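Paddle case people wanted! Felthorpe, July sessions

Posted 2020-06-05

Do you play table tennis? Do you own a paddle case, or have you been carrying your paddle in a grocery bag since high school? Either way, I'd love to have you. I run Flivance, a very small business that writes buying guides for sports bags and covers, and my next guide is all about paddle cases. I've used plenty of them myself, but I have my own habits (I always zip left to right and get grumpy when I can't), so I need other hands and other opinions.
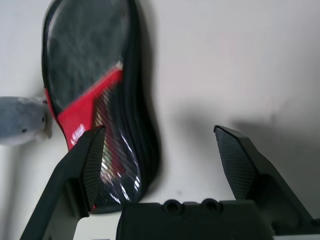

Red and black with small white print, and a gray plush toy for company

I'm looking for 23 people. You don't have to be good at table tennis. If you play in the basement twice a year, sign up, and if you play in a league, sign up too — just tell me which one you are so I can get a decent mix. You do need to be 18 or older and okay with me scribbling notes while you talk.

A session goes like this. You sit down at a table with a few cases, open each one, put a paddle in, close it, and tell me what you think as you go. Is the zipper pull easy to grab? Does the handle fit without a fight? Would you know whose case it was in a pile at the club? Then we chat over coffee and you fill in a short form.
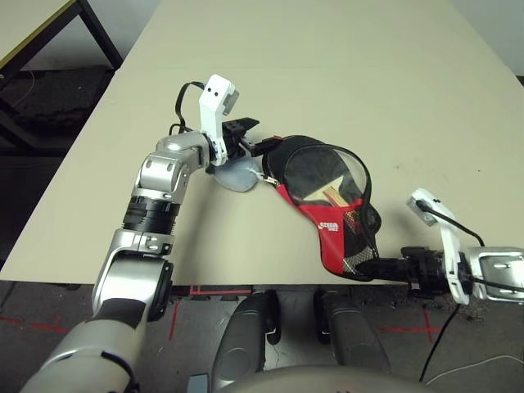
Paddle case with a mesh window, wooden handle showing through

I'm especially interested in what people think about windows in a case. I like being able to check that my paddle is in there before I leave the house. A friend of mine hates it and wants everything covered up. Bring me your strong feelings!

Each session lasts 50 minutes and pays $25, handed to you at the end. If you bring your own case along, I'll add another $5, and the more beat up it is the happier I'll be.
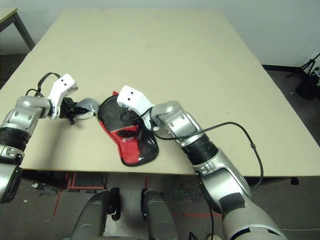

Please don't clean your case first. Old tape, broken zippers, a pocket full of cracked balls, all of that tells me how it gets used. I'll ask before I take any notes on it, and it goes home with you the same day.

Sessions are at the Raptis Building, Room 221, in Felthorpe. There's an elevator, and parking behind the building is free after lunch. Daytime and evening slots are open all through July. 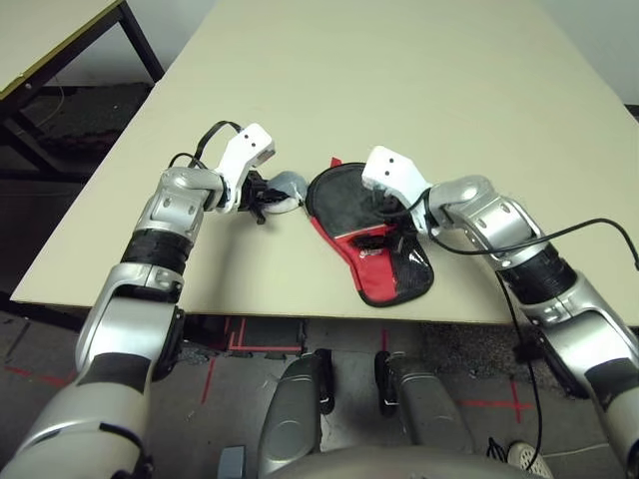 Left-handed players, I would really like more of you. Same goes for parents who pack a kid's bag before practice, and anyone whose hands get stiff or sore with small zippers.

To sign up, leave your name, a phone number and a couple of times that suit you at the front desk of Mernex Sports, or use the form on the Flivance contact page and put "paddle case" in the subject line. I'll call you back within a week to set a time.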